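Laltanton Investment Club
Minutes of the February meeting

Meeting called to order at 7:05 p.m. Eleven members present, quorum met. Minutes of the January meeting approved with one correction: the Taipe position is 310 shares, and the earlier figure of 301 was a typing error carried over from the broker's summary.

1. Cash and positions

Cash on hand after January contributions is $2,280. One member is two months behind and has been sent a reminder. The dividend from Taipe came in a week later than expected. No purchases or sales since the last meeting.

The portfolio sheet was passed around. A member asked why the sheet shows a gain on Cumik when the price is below what we paid. The answer is that the sheet counts reinvested dividends as profit but leaves them out of the cost. The secretary has raised this before. It will be fixed before the March meeting, and until then the "total gain" column should be ignored.

2. Fimov: receivables and cash flow

Most of the evening went to this item. Fimov was put forward in December as a possible purchase on the strength of four straight quarters of higher earnings. The club asked for a second look at the cash flow statement before voting.

The member who did the work reported that net income has risen each quarter while cash from operations has fallen in three of the four. Days sales outstanding went from 71 to 104 over the same stretch. The company says this reflects a shift toward larger customers who negotiate longer terms. The presenter said that could be true, and that it is also what every company says when customers are slow to pay or when sales get pushed out the door in the last week of a quarter.

Several members wanted to know what the allowance for doubtful accounts had done in that time. It has barely moved. If receivables are growing that fast and the reserve is flat, then either the new customers are much better credits than the old ones or the reserve is too small. The annual report gives no aging table, so we can't tell which. A member who favors the stock said management has been through cycles before and deserves some trust. The secretary notes that the same was said in this room about Cumik. 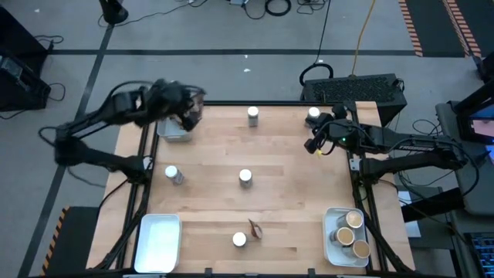

The member in favor also argued that at eleven times earnings the market has already priced in the problem. Others answered that the multiple is only as good as the earnings under it. If part of the profit has yet to be collected and may never be, eleven times is not the real number. The presenter had tried the same math on free cash flow and got a multiple in the high thirties, but warned that one bad quarter for working capital can throw that off badly.

There was some back and forth over the "adjusted cash flow" figure in the company's slides. It adds back the increase in receivables. Nobody present could explain why a measure of cash should include money that hasn't arrived. The slide does carry a footnote, in very small type.

A motion to buy Fimov with up to $1,805 of available cash was made and seconded. The motion failed, three in favor and eight against. A second motion, to hold off until the next quarterly report and look again if days sales outstanding comes down without a jump in write-offs, carried without objection.

3. Cumik

Still under water. The new plan announced by management is the third new plan since we bought in. A member pointed out that all three promise the savings in the second half of the following year. Motion to sell half the position was tabled until March, over the objection of two members who would like it recorded that this item has been tabled at every meeting since October. So recorded.

4. Taipe

Short discussion. Payout ratio has crept up, though free cash flow still covers the dividend. One member thinks the dividend increase was meant to draw attention away from flat sales. No action taken.

5. Stock screening service

The trial subscription runs out at the end of the month. The sales brochure claims its top-rated picks have beaten the market by a wide margin, but the results start at a convenient low point and leave out picks that were dropped from the list. Members who had used the screener found it handy for pulling up old balance sheets and not much else. Agreed to let the trial lapse.

6. Other business

The annual dues question was raised and put off. Members are again asked to send in their reports two days before the meeting so that people have a chance to read them.

Assignments for March: Fimov customer concentration, if the filings give enough to go on; corrected portfolio sheet; Cumik, one page for selling and one page against.

Adjourned at 8:50 p.m.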